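Does anyone get better grasping results by mixing up the objects on purpose?

Posted by Dela Sowah, 30 May 2021

Hello all. I'm doing a small project on teaching an arm to pick up little things and drop them in a tub, and I've got stuck on what is probably a basic point. All my demonstrations are done by hand with a pair of hand-held grippers, then I train a policy on them and run it on the arm at the other end of the building.

My first batch was 80 demonstrations with the same bracelet. I moved it to a new spot every time but it was always that one bracelet, lying open in a nice round loop. The trained policy is lovely with that bracelet and hopeless with anything else. Give it a necklace chain and it closes on thin air, a bit to one side, and then carries nothing very carefully over to the tub.

So do I record a lot more of the same and hope it settles down, or do I start again with a mixed pile? I haven't got endless evenings for this and my wrists are already complaining. Has anyone compared the two properly?

Bernice Appiah

More data. It's always more data. We went up to 500 on ours and it was fine after that.

Mansa Antwi

I did compare them, as it happens, for a write-up last July, so I can give you my numbers with the usual warning that it was one table, one arm and one rather tired person doing the demonstrating.

I had two sets of the same size. The first, which I called Rulleck because I name everything after made-up villages, was a single cord bracelet over and over. The second was Tuseo, and for that one I laid out whatever I could find in the way of jewellery and never let the same piece come up twice running. Same tub, same gripper, same training settings, and then 50 test picks each on pieces neither set had seen.

Rulleck managed 30 per cent. Tuseo got to almost 80, and I really didn't expect a gap like that! I went back and checked I hadn't swapped the folders over. On the bracelet Rulleck had been trained on, it was still the better of the two, so if you only ever want to pick up that one bracelet then carry on as you are.

Where the mixed set helped most was with choosing where to take hold. With one object the policy seems to learn "go to the middle of the loop and a bit left", which is no use on a chain. With the mixture it started going for cord or beads wherever they happened to be. I say "seems to" – I only have the test videos to go on and I may be reading too much into them.

What I'd put in your pile, if I were doing it again: braided cord, thin chain, bulky beads, a watch, small earring-type bits with flowers on, and something black that's all bunched up. The thin chain is the beast. Mine still dropped it more often than it held on.

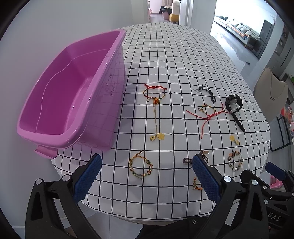 The cloth matters more than I'd thought, too. I used a white one with a black grid and left the wrinkles in, and when I ironed a cloth flat for a third set (Wei, the shortest-lived of my villages) the results on a creased one dropped straight away. I'd keep your creases. And don't tidy the room behind the table on my account, mine was never tidy in any of the sets and the policy didn't mind.

One more thing, about your gripper closing to one side. Before you blame the data, check that the timing of your video and your finger positions match up. Mine were out by a hair for a whole fortnight and it looked just like what you describe.

Salvador Bettencourt

I'd go along with Mansa on mixing, but I wouldn't throw the 80 away. Keep them in and add varied ones on top. When I tried starting from scratch on my Skalletti set I lost the clean, slow approach that I'd got good at by the end of the boring batch, and the new policy was a lot jerkier. Could well be me and not the data. I never ran it a second time to find out.

Comments

Dela Sowah: Thank you! The timing was off, by quite a bit. Fixed that and it's already closing in the right place on the bracelet. Starting the mixed pile tonight.

Fuseini Ametepe: Mansa, did you count it as a success if the piece was dropped on the rim and then fell in?

Mansa Antwi: Yes, if it ended up in the tub I counted it. Same rule for both sets.

Bernice Appiah: I still say 500.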